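Ticket: dryer trips breaker about 10 min into cycle, laundry room, Drurnarwood unit
Opened by: Raymonde Paquette
Picked up by: Haiyan Xiong
Opened 26 May 2021
Status: open, waiting on part

Initial report (Raymonde)

Dryer is a Cloutier, electric, vented to outside wall. Starts fine, heats fine, then the breaker goes. Panel is in the hall closet. Reset it, dryer runs again for a bit, trips again. Happened 3 times before I gave up. Nothing else in the unit goes out, only the dryer. Washer is on its own breaker and has been ok.

No burning smell that I noticed. Dryer is older than my lease, no idea how old really. Lint screen cleaned every load. Clothes come out hot but damp so everything ends up spread out on the bed to finish, which is getting old fast.

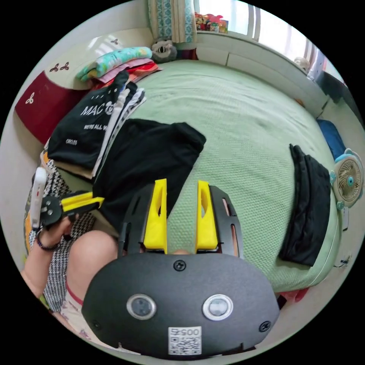 Need this sorted before June if possible, have family coming to stay and there will be sheets and towels on top of the normal stuff.

Reply 1 (Haiyan)

Thanks for the detail. Please stop resetting the breaker for now. Once is fine, after that leave it off till we look.

Couple questions:
- Does it trip on air only / no heat?
- Anything changed lately, dryer moved, panel work, new cord?
- Can you feel air at the outside vent when its running?

Reply 2 (Raymonde)

No heat: ran one full cycle, did not trip. So something with the heat I guess.
Changed: dryer got pulled out when the floor was patched, then pushed back in. Could have been then that it started, not sure.
Vent: some air, weak. Flap barely lifts.

Breaker is off now.

Visit 1 notes (Haiyan)

Pulled dryer out. Unplugged first, breaker off.

Duct behind the machine was flattened almost shut - foil type, crushed when it was pushed back. Took it off. Packed with lint at the elbow, a good handful. Outside hood also had lint on the flap. Cleaned both.

Replaced foil with rigid duct, shorter run, one elbow. Clamps both ends, no screws into the pipe.

Checked cord and terminal block. Cord ok. Terminal block has one lug a bit brown, on the hot side. Screw was loose, maybe a quarter turn. Tightened. Not happy with the color but no melting.

Ran it on high with an empty drum. Good air at the hood now. Tripped after 8 minutes. So duct was a problem but not the problem.

Visit 1, continued

Swapped the dryer onto a spare breaker, same rating, Vumen. Ran again, still tripped, a little later this time. Rules out a tired breaker mostly.

Breaker off, cord out, meter on the heating element. End to end reading looks normal cold. Terminal to case should be open, isnt. Reads 1,089 ohms one try, jumps around when I tap the housing. Coil is likely sagging and touching the can once it gets hot, which fits with it running fine for the first few minutes.

Element needs replacing. Will do the terminal block at same time.

Parts

Element assembly ordered through Gronutlow, they have it listed but not on the shelf. Terminal block I have in the van. Asked for the thermal cutoff too, comes as a kit with the element and no sense putting an old one back.

Left the original breaker back in, switched off, tape over it. Do not use dryer, not even on no heat. The case fault is not somthing to play with.

Reply 3 (Raymonde)

Ok, understood. Is there a loaner or a key for the laundry room downstairs? Rack I have holds maybe half a load, rest goes on the bed again. 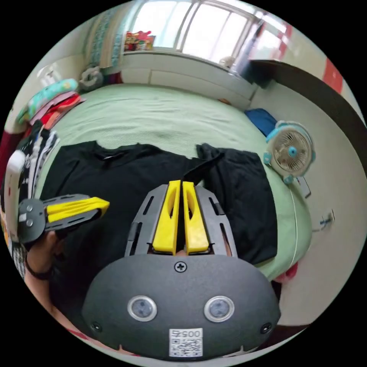

Reply 4 (Haiyan)

Key to downstairs laundry is at the front desk, your name is on the envelope. Machines there take coins, keep receipts or just write down the loads and we credit it.

Until the part is in:
- dryer stays unplugged
- breaker stays off and taped
- washer is fine to use as normal
- leave the dryer where it is, pulled out, so I don't crush the new duct getting back to it

For next visit (note to self)

Element kit, terminal block, meter, foil tape. Check case to ground again AFTER the new element is in, before plugging in. Then two full heat cycles back to back with a damp load, not empty. Look at the lug color again after. If it still trips, pull the drum and check the motor leads.

Will message when Gronutlow gives a date.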